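In praise of folding on the bed

Sunday, January 7, 2018

There is a perfectly good table in our flat in Sturnberg, and I have never once folded a towel on it. I fold on the bed, as my mother did, and I should like to put in a kind word for the habit, which gets rather a bad press from tidy people.

A bed is wide, for a start, and it is forgiving. You can tip out a whole basket and still have room to spread a bath towel to its full length, smooth it with the flat of your hand and bring the corners together without anything sliding to the floor (my table is forever losing socks down the back). A fleece blanket grips a towel nicely too, so the bottom layer stays where you put it while you fuss with the top one.

I know the objection. My sister-in-law in Flellport holds that a bed must be made before anything may be set down on it, and I can see her point, up to a point. But a comforter shoved up to one side has never spoiled a towel yet, and if I waited for smooth bedding I would be living out of the laundry basket until April.

Nor do I mind a fold that comes out crooked. Thick towels have opinions of their own, dark red ones especially in my experience, and there is often a top layer that wants to stand up in a peak. Leave it, or give it a second go, whichever you have the patience for. I spent 11 years trying to get mine as square as the ones on the shelves of the guest house in Destby, and I can't say that I dried myself any better for it. 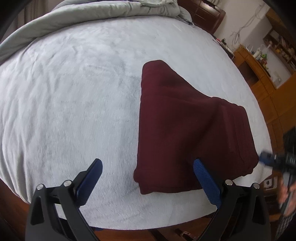 Where the towels go afterwards

The airing cupboard is another matter, and there I am quite strict. Bath towels sit at the bottom, hand towels above them, and the fold always faces outwards so that you can pull one free without bringing down the rest.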